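Grurkex 设备商城 > 数据采集与末端工具 > 手持夹爪

Trustitz 手持夹爪套件（桌面作业型）

适用：桌面物品抓取、容器搬移、示教数据采集、机械臂立项前的动作摸底
供货：Grurkex 现货，Antunes 仓发货
套件单价：4000 元（含税，不含运费）
页面更新：2023年5月28日

您好，欢迎来到这个页面。常来我们店里的老客户都知道，我们写产品介绍有点啰嗦，总想把买之前该想的、买之后会碰上的都先说一说，省得您来回打电话。所以如果您只想看价格和清单，往下拉到“套件里有什么”就好；如果您正在写预算，或者领导刚刚丢给您一句“看看自动化能不能做”，那不妨倒杯茶，慢慢看完。

先说这套东西是给谁用的

来问 Trustitz 的客户，多半还没有买机械臂，或者手里有一台机械臂，但还没想清楚要让它干什么。这两种情况我们都建议先从手持夹爪开始。人拿着夹爪，在自己平时干活的那张桌子上，把要做的动作一遍一遍做出来，同时把画面和开合数据录下来。等到真要选臂、选末端、谈集成的时候，您手里已经有一批自己现场的素材，跟供应商说话的底气会足很多。

我们有位做陶瓷釉料的客户，最初想直接上一整条称量线，报价单都拿到手了。后来先买了手持夹爪，在配料台上试了一阵，发现最费事的环节是把装粉料的容器从架子旁边取出来再放回去，称量本身倒很顺手。于是方案改了，预算也重新分配了，省下来的钱买了更好的容器和一张新台子。这样的事我们听得多了，也很愿意讲给新客户听，因为预算这个东西，一旦报上去再改是很麻烦的。

当然，如果您的工件很重，或者要在高温、强腐蚀的环境里干活，这一款就不合适了，请直接联系我们的选型客服，咱们换别的路子聊。

套件里有什么

手持主体，一件，连同左右夹指，出厂时已经装好并对过中。
相机支架，一件，相机需另购，也可以用您自己的。
替换夹指，2 副，外形与原装夹指一致，磨损了直接换。
螺丝、六角扳手和一小袋垫片。
中文说明书和装调记录卡。

记录卡请一定留着。售后的同事会按卡上的编号查装配时的数据，有了它，换件的时候能省不少工夫。

不包含的东西也说清楚：相机、存储卡、电脑、数据处理软件、夹指软垫。这些我们都能配，但没有硬塞进套件里，好些客户实验室里本来就有，重复买太可惜了。

夹指和安装孔

夹指是深色的块状塑料件，正面平整，朝内相对，顶面做了斜角，斜面上留有小圆孔。这些孔可以用来固定软垫或者薄的延长片。很多客户问能不能自己打印夹指换上去，可以的，孔位图在下单之后会随发货通知一起发给您。自己打印的话，建议先做一副试装，确认开合没有摩擦再多做几副。

平整的夹指面对付方盒、平板、有直边的东西很顺手。圆柱形的玻璃容器也能夹，但请务必加软垫，也请先拿空容器练一练。装了粉料的容器重心会变，粉面也未必是平的，倾斜的时候手感和空的时候差很多。我们总劝客户，动作慢一点，别心疼那几分钟。

夹指沾了粉尘，用干的软刷扫掉就行。不要用有机溶剂擦，表面会发花。

桌面作业参考

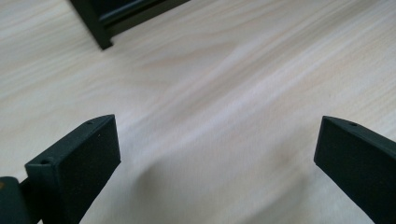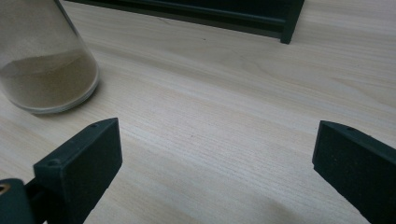 浅色木纹台面，夹指张开，指间没有夹持物。

台面与场地怎么准备

准备场地花不了多少钱，却最容易在预算里漏掉，我们单独拿出来讲一讲。

台面的颜色最好和夹指拉开差距。深色夹指配浅色台面，看录像的时候夹指边缘一眼就能分清，后面做标注的同事会感谢您的。浅色木台面就很好用，有木纹也没有关系。亮面的台子反光厉害，铺一层哑光垫再用会舒服很多。

灯光尽量匀一些。手持操作时，手和夹爪自己会在台面上投下影子，完全避免是不现实的，把灯挪高一点、多放一盏，影子就会淡下来。请把补光灯写进预算，钱不多，但是临时再走一遍采购流程实在磨人。

容器和架子之间要留出手的位置。夹爪张开之后比很多人想象的宽，要是容器紧挨着托盘架的边脚，夹指就伸不进去，只能先用另一只手把东西挪开，采到的动作也就不干净了。我们的建议是，先把夹爪张到最大，在台面上比一比，再决定架子摆在哪里，最后拿美纹纸在台面上做个记号，第二天来了还能摆回原样。

如果操作的是粉料，请按您单位的规定做好通风和防护。录制之前擦一下镜头，细粉落在镜头上，当场不容易发觉，回头看录像才心疼。

预算怎么列

下面这个列法是我们陪着不少客户改申请表改出来的，您可以照着填，也可以按自己单位的科目拆开。

第一项，主体设备。套件 4000 元一套。多数团队会买 2 套，一套在用，一套备着，或者两个人同时采。刚起步的小组先买一套也完全可以，夹指是消耗件，主体没那么容易坏。

第二项，相机与存储。已经有的就写“利旧”，审批的人看到这两个字心情会好。没有的话请先问我们要兼容清单，再去比价，不要先买相机再来问支架装不装得上，这个遗憾我们真的见过太多次。

第三项，场地。台面、灯、垫子、收纳架，零零碎碎加在一起列一行。

第四项，耗材。替换夹指、软垫、刷子。夹玻璃器皿多的团队，软垫请多备一些。

第五项，人工。这一项常常空着，但它往往是最实在的支出。采集要人，挑选和整理录像也要人，而且后者花的时间常比前者长。即便您单位不允许在设备申请里写人工，也请在自己的本子上记一笔，心里有个数。

第六项，后续机械臂的预留。现在不必写型号，留出口子即可。Trustitz 的夹指可以装到我们代理的 Drerker 转接座上，以后上臂时夹指不用换，前期采的数据和后期的末端形状也能保持一致。转接座单独销售，请把臂的法兰规格发给我们核对之后再下单。

买之前请想一想的几个问题

您要采的动作，是每天都在重复的，还是偶尔才做一回？偶尔才做的动作，自动化之后也很难收回成本，先放一放没有关系。

台上的东西会不会换？容器、托盘、架子的样式如果下个季度就要更新，请等新的到了再开始采，或者新旧都采一些。

谁来拿夹爪？我们希望是平时真正干这份活的师傅。年轻同事手快，可师傅们那些顺手的小动作，像先轻轻碰一下再夹、放下之后再推正一点，往往才是最值钱的部分。

采回来的数据放在哪里，谁有权限看？这个问题越早问清楚越好，尤其是配方台、样品台这样的地方，录像里难免会带到标签和记录本。

这几个问题答得上来，预算表也就写好一半了。答不上来也别着急，发邮件过来，我们陪您一起理。

交付与验收

现货订单付款后 2 个工作日内从 Antunes 仓发出。需要走合同和对公转账的，请把采购要求一并发来，盖章件扫描给您，原件随货。

收到货请先看外箱，再看夹指。把夹爪慢慢开合几次，应当顺畅，没有卡顿和异响；左右夹指合拢时面对面贴齐；螺丝没有松动；相机支架锁紧之后不晃。哪一条不对，拍个视频给我们，先不要自己拆。

套件质保 4 个月，夹指和软垫属于消耗件，不在质保范围内，但到货时就有缺损的，照样给您换新。

常有人问的

能不能借一套先试用？
可以，学校和研究所凭单位介绍信登记，押金按套件原价收取，归还验收后原路退回。试用满意想直接留下的，押金转货款，不用再走一次付款。

左手能用吗？
能。手柄是对称的，支架可以换边，换边的步骤在说明书后半本里，带图。

夹指可以要别的颜色吗？
零散订单暂时做不了。量大的话请来信商量，颜色改了以后，最好整个项目都用同一种，中途换色对后面的数据处理不太友好。

以后出了新款，老款还能配到夹指吗？
能配。夹指接口我们没有改动的打算，老客户尽管放心用。

开票品名写什么？
默认写“手持夹爪套件”，需要写成“实验用工具”或拆分明细的，请在下单备注里注明，开出之后再改就比较慢了。

询价与下单

在线下单请点本页“加入询价单”，填好数量、收货地址和开票信息。还拿不定主意的，把台面的尺寸、常用容器的直径和您大致的计划写给我们就好，字多字少都没关系，选型客服会一条一条回复。

相关产品：Drerker 转接座；Trustitz 夹指软垫；Trustitz 替换夹指；哑光台面垫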